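Prulteden Shared Workshop
Arm Build Group: Minutes of the March meeting

Present: Parvaneh Amini (chair), Fredy Castaño, Tahmineh Farahani, Nimal Nanayakkara (minutes)
Apologies: Katia Vitale
Start: 7:05 p.m., bench room

1. Minutes of the previous meeting

Accepted with one correction. Under item 4 the shoulder bracket was recorded as drilled for M4. It is drilled for M5. Nimal to correct the copy on the shared drive.

2. Matters arising

The emergency stop has been moved to the operator side of the bench and now cuts motor power only. The controller stays up, so the joint log survives a stop. Fredy tested it from standstill and during a slow move. He has not tested it at full speed and was asked to do so before any open evening.

The Flusalden power supply is still on loan from the electronics group. They have asked for it back. See item 6.

Tahmineh has labeled both ends of every cable in the base. The spare encoder cable could not be found.

3. Simulation

Tahmineh reported on the bench model. The table, the room and the arm are in, and the first set of objects has been placed: the red bucket with its wire handle, the small slatted crate, the small round item and the container with the blue top. Scale was taken from the bench measurements made in January. Table height in the model has been changed by 16 mm to agree with the real bench after the new feet were fitted.
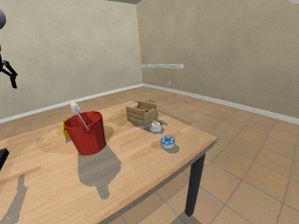
Collision shapes are the main open problem. The bucket was first given a single convex hull, which closes off the mouth, and the planner then treats the inside as solid. Tahmineh has split it into separate wall pieces plus a base. Planning time went up but remains usable. The crate has had the same treatment. The handle has no collision shape at all at present, and the planner will route a finger straight through the wire. Parvaneh wants this fixed before anyone copies a path from the model to the real arm. Agreed.

Fredy asked whether the handle should be able to swing. Tahmineh would leave it fixed for now and add a hinge later. Parvaneh noted that the real handle falls to whichever side it was last pushed, so a fixed handle will be wrong half the time. Left open.

Friction values are still the defaults supplied with the Hullulico package. Nimal offered to do a tilt test on the bench top with the real finger pads and a spring scale.

4. Gripper

The new finger linkage has been printed and fitted. Play at the fingertip is down to 3 mm from the value reported last time, measured with the fingers half closed. Most of what is left is in the lower pivot, where the printed hole has opened up. Fredy proposes brass bushings. Parvaneh asked for the hole to be reamed first and measured again, as bushings would mean reprinting both side plates.

The closing current limit was discussed at some length. At the present setting the gripper holds rigid parts firmly but dents thin-walled ones. Lowering the limit far enough to protect a thin wall lets a heavier part slip when the wrist turns. Nimal suggested two stored limits, selected by the task script. Fredy would prefer one limit and a softer pad. Both to be tried on the real gripper, same objects, same wrist path, results in one table.

Pad material: the silicone sheet from Esfahani has arrived. The adhesive backing does not hold on the printed plastic. Tahmineh to try contact cement on a scrap finger.

5. Pick and place trials in the model

The task under review is holding an upright cylinder over or inside the red vessel and letting go of it cleanly. The sequence has been run 52 times with the starting position varied slightly each time. Fredy has sorted the failures by cause:

a) Approach. The wrist comes in too low and a knuckle meets the rim. This was the largest group. The approach height is measured from the table, and it should be measured from the rim.

b) Grip. The fingers close off center and the cylinder tilts. Worse when the thin rod standing up from the top leans toward one finger. Tahmineh to check whether the rod is shifting the center of mass or is only fouling the pad.

c) Release. The fingers open at equal speed, but the left one loses contact later. Probably the same offset as in (b).

d) Other. 3 runs stopped with a solver error and have been left out of the totals.

Fredy will change the approach reference and repeat the full set with nothing else altered. Parvaneh asked that the random seed be written down this time.
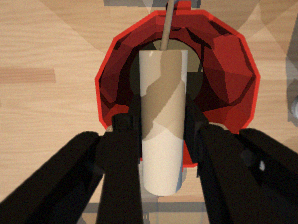 6. Parts and money

The group needs its own 24 V supply. Nimal has two quotes and will send both to the list. The cheaper unit has no remote sense terminals. Fredy does not think they are needed for the present cable length. Decision to be made by e-mail.

To be ordered now: M5 shoulder screws, one roll of black filament, heat-shrink in two sizes. Brass bushings are on hold pending item 4.

7. Bench use

Katia sent a note asking that the arm be parked with the gripper open and the brake on when a session ends. Agreed. Tahmineh will add a park command to the end of each script. The woodworking group has also asked for no sanding dust near the base and will hang a curtain on their side.

8. Actions

Nimal: correct the previous minutes; tilt test for friction; send power supply quotes.
Fredy: full-speed stop test; ream and remeasure the lower pivot; new approach reference and repeat of the trial set; current limit comparison with Nimal.
Tahmineh: collision shape for the handle; contact cement test; check the rod and the center of mass; park command.
Parvaneh: reply to the electronics group about the loan; place the parts order.

9. Any other business

Fredy asked for the model files to be kept under version control in place of dated folders. No objection. Tahmineh to set up the repository and move the current folder across.

Closed 8:40 p.m. Next meeting in April, same room.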